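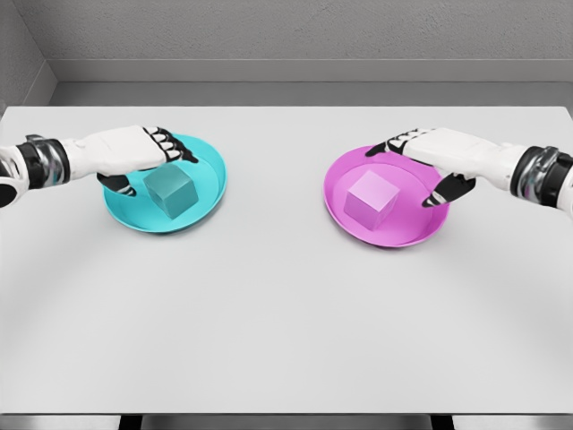

March, bib and ball visibility, evening session on the Prandell training pitch. Question carried over from last month: do the new Trandetti bibs separate well enough from each other, and from the grass, when the lights are on the low setting. The coaches complain that the teal set and the turquoise set get mixed up in possession games. On paper the two are close in hue and differ mostly in lightness. The teal cube on the turquoise plate, left side of the render, is a fair version of the problem: the cube is only a little darker and more muted than the dish, and its top face is lighter than its sides, so shading is doing part of the work. A bib on a moving player gets no such help. It folds, the lit side changes with every turn, and the shaded side of the lighter bib may land on the lit side of the darker one.

Setup. Zustar lamps on the two near masts, low setting, far masts off. Meter reading at the center mark 175 lux, held horizontal at waist height. Did not repeat the vertical readings, the bracket for the meter is still cracked. Grass wet from an afternoon shower, mown the day before. Warm-up allowed for the lamps before the first reading, color looked stable by eye. White balance on the side camera locked at the start and not touched again.

Bibs. 12 of each color taken out of the bags, washed once with no softener. One turquoise bib has a faded number panel and was swapped out before the trials. Yellow set used as control. The old orange set was left in the store, two of them are torn at the shoulder and they are due for replacement anyway.

Procedure, same as the February note except where marked:

Observer stands on the end line, back to the pitch. On the whistle, observer turns, calls the color of the player in possession, and turns back. Call time taken from audio, whistle onset to voice onset. Player in possession is at 29 m, fixed by a cone (changed, last time the distance drifted as people got bored and walked in). Players jog across the line of sight, not toward the observer. Color order drawn from the shuffled card deck. Observers are not told the result of any call until the end of the block.

Results, first block. Yellow against either blue-green: no errors, calls fast and even. Teal against turquoise: errors in both directions, more of them turquoise called as teal. This fits with the bib being seen on its unlit side. Call times for the mixed block are longer and the spread is much wider, with several calls changed halfway through the word. I have scored a changed call as an error. The February note scored it by the final word, so the two months should not be compared until the old audio is rescored.

Second block, same but with the far masts on. Errors drop and do not disappear. Times come down as well. The direction of error is now even, as expected when the shaded side is filled in from behind. Meter not read for this block - I forgot, and the lights were down before I noticed. The mast setting is in the log, so the level can be read again on another dry evening, but strictly the block has no lux value and should be marked that way in the table.

Third block, teal against grass only, no second color. Asked for by the coaches, who think the teal players "go missing" on the far touchline. Observer turns and points at the nearest teal player. No errors, but slow calls when the player was in front of the hedge, which is darker than the pitch. Turquoise in front of the hedge was quicker. So if one of the two has to go, teal is the one to drop for evening use.

Ball. Ran the same task with the Rajan match ball and the Rajan training ball, both at match pressure. Observer turns and points to the ball on the ground. White match ball fine in all conditions. The training ball has the dark panel pattern and was slower on the low setting, particularly when it came to rest with the dark panels up. I would not make much of this. The sample is small and the ball was muddy by the end, which adds dark area that is not part of the design. Clean the ball between trials next time.

Camera side. Tried to pull bib color from the side camera with the usual threshold script. Yellow separates cleanly. Teal and turquoise overlap in hue almost completely and the script is really splitting them on value, so it fails on exactly the same frames as the observers. Shutter at 1/1000 was too fast for the low setting, gain went up and the noise in the dark areas made it worse. Slower shutter gives blur at the sleeves but the torso panel is still usable. For color work I would take the blur.

Tried a correction using the white number panel as a local reference. It helps where the panel faces the camera. Where the player is side-on there is no panel to use and the frame is dropped. Not worth putting in the main script yet.

Problems and notes
- Audio on block one has wind on it, whistle onset had to be marked by hand for some trials. Foam cover is in the drawer with the cone numbers.
- One observer wears tinted lenses and took them off after the first few trials. Those trials are flagged, not removed.
- Observers learn the task. Block order was fixed, so some of the improvement in block two may be practice and not the extra masts. Should have split the group and reversed the order for half.
- No color vision screening done. Needs doing before this goes any further than our own use, the error counts mean little without it.
- The shuffled deck had a card missing. Replaced with a blank marked in pen.

Interim advice to the coaches, sent this evening: do not use teal and turquoise in the same game on the low setting. Teal with yellow or turquoise with yellow are both fine. Where three teams are needed, add the white training shirts as the third color until new bibs come in.

To do: rescore February audio with the changed-call rule. Reread lux with all masts on. Print the screening plates. Ask Trandetti whether the turquoise is available with a matte finish, the current fabric has a sheen that flares under the near masts. Fix the meter bracket. Repeat blocks one and two in reversed order, dry pitch if possible.

Notebook > Pitch Testing > Visibility > Bibs and Balls

3 shares | 2 comments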